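Fitting parts in a desktop tower

Lay the tower on its side and take the side panel off. Keep the loose parts in the tray – CPU, memory, drive in its caddy.

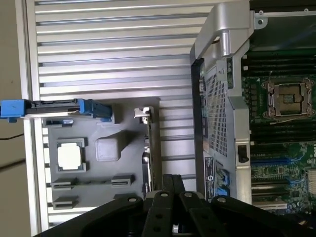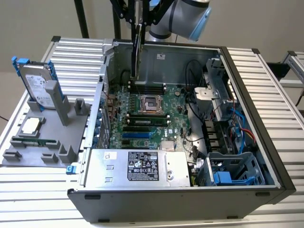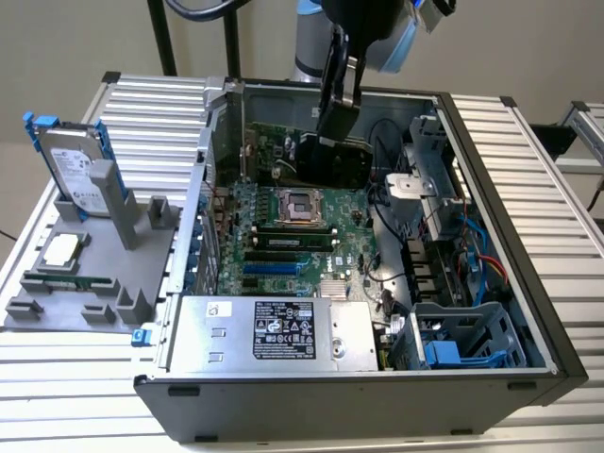
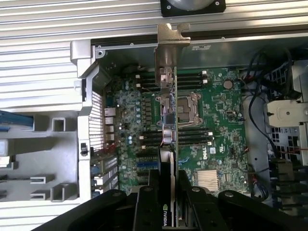

Souad Tawfik
Bench Technician, Kundberg

Match the notch on the memory module to the key in the slot, then press until both ends lock. Hold expansion cards by the edges and line up the bracket before pushing down. Refit the side panel last.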